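When the Arm Presses and the Cable Pushes Back

By Natália Valente
January 9, 2025

We use cookies to improve your experience. By continuing to browse you accept our cookie policy.

The fault log at Druria's teardown and refit cell gives the event one line: "Z force limit, soft stop, operator reset." It was entered in March, late in a shift, and it was cleared in under a minute. The socket on the motherboard below the gripper had bent contact pins in one corner. The processor was undamaged.

Druria refurbishes office desktops for resale. Most of the work is still done by hand at benches, but one cell handles memory, add-in cards and processors with a single arm. The tower is laid on its side on a slatted table with its panel off. A printed plate next to it holds parts between steps. The arm works from above, and a second camera near the gripper supplies the close view used for final alignment.

The cell had completed 3,942 processor placements before the stop in March. None had been logged as a failure. That number was the first thing the integrator, a small firm called Sternon, put into its report. It was also the number that delayed the diagnosis, because a cell with that record was assumed to be in calibration.

Sternon's engineer on the job, Jana Brinkmann, started with the usual suspects. The camera offset was checked against a target and was within tolerance. The gripper fingers closed evenly. The table had not moved. The part program matched the archived copy line for line. She then replayed the joint data from the failed placement and found that the wrist had reported a small sideways load before the processor was anywhere near the socket.

The load came from the cable. A cable that runs down the outside of an arm behaves as a weak spring, and how hard it pulls depends on the pose of the arm and on where the slack has settled. Over open table this does no harm. Inside a computer case, a loop of cable can rest on a drive cage or catch under the edge of a bracket. When the arm then moves, the loop pushes back, and the force sensor reads the push as if it came from the part.

The control software made this worse. Before each insertion it took a fresh zero from the force sensor, on the assumption that nothing was touching the gripper. If the cable was already loaded, the zero was wrong by that amount. On the way down the cable slipped free, the false reading went away, and the controller applied more force than it believed it was applying. Brinkmann estimated an error of 4 newtons at the moment of contact. Spread over a whole processor, that is not much. On one corner, with the part slightly tilted, it is enough to bend a pin.

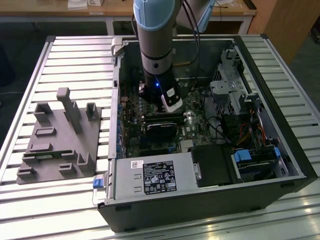
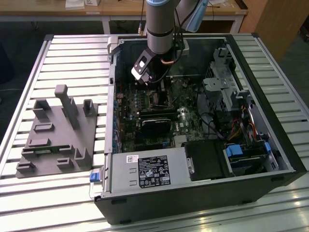 At the socket, seen from the gripper, the load plate is open and the processor is still held between the fingers.
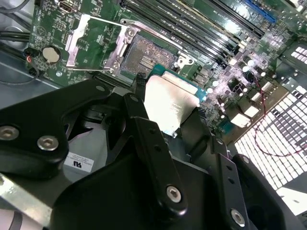
Margarida Morais does not accept that the cable is the root cause. Her position is that cables will always drag, that every cell she has worked on has had one in the wrong place at some time, and that the real defect is a program which zeroes a force sensor without first asking whether the reading is plausible. A limit on the size of the zero correction would have stopped the arm before it moved down. She also objects to the reset. A force stop above an open socket, in her view, should need a visual check of the pins before anyone is allowed to clear it.

Sternon's final report took up part of this. The zero routine now compares each new reading with the value stored at the home position and halts if the two differ by more than 2 newtons. The cable was given an extra clip higher up the arm, and the approach path was changed so that the wrist enters the case from the side away from the drive cage. The reset procedure was left to Druria, which has added a photo of the socket to the steps required before restart.

The company then went back through older records. It found 161 placements in which the sideways load before insertion was higher than the new limit would allow. All had passed the power-on test. Whether any of those boards left the building with a marginal contact is harder to say, as a slightly displaced pin can carry current for a long time before it gives trouble. Druria recalled the units that had not yet been sold and inspected the sockets under magnification. It has not published the results.

One question remains open. The fault was found only because the force limit happened to be set low enough to trip. Zulmira Carrilho, who runs the cell on the day shift, had asked earlier for that limit to be raised, as the soft stops were costing time on tight memory slots. The request was still waiting for approval in March. It has since been withdrawn, and memory and processor insertions now have separate limits.

Last updated: 10:42 a.m.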